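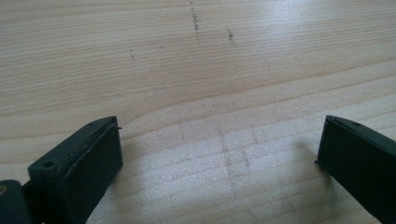
Bristora Staff Forum — Retail Banking, Branch Operations Team

Regional manager leaving, what happens to the lending limits?
Posted by tellerwindow2, December

Good morning all. I read the notice that our regional manager for Skendmont is leaving at the end of the month. The notice is very short and does not name a replacement. My question is practical. At present a branch can approve a small business loan of up to 1,200 without sending it to the regional office. This limit was her decision. Does it stay when she goes?

ledger_lena
It stays. A limit is written in the lending policy and it does not belong to one person. Please do not tell customers anything different.

tellerwindow2
Thank you, but in the Alel branch we received it by email only. I looked in the policy and I could not find it.

northcounter
Same for us. The policy still has the old text, where every loan goes to regional. I think the email was a temporary permission, and a temporary permission ends with the person who gave it.

ledger_lena
I do not agree. She signed it as the office holder. When a manager retires we don't cancel all the letters she signed.

quietaudit
Both of you are partly right. The permission is valid until somebody withdraws it, but an auditor will ask for the paper. Print the email and keep it with each loan file. We have 54 files at our branch approved this way and I have started with the oldest.

northcounter
54 is a lot of printing for a thing that you say is valid.

quietaudit
It took me one afternoon.

MacDonald_Street_desk
We asked regional on the phone. They said the deputy will sign for two months, and the limit will be "looked at" in that time. They did not want to put this in writing — for me this is the real problem.

ledger_lena
Then I would wait for the deputy before changing anything. I still think the limit stays.

tellerwindow2
I have one application on my desk now, a bakery, just under the limit. I will send it to regional this time and write here when I have the answer.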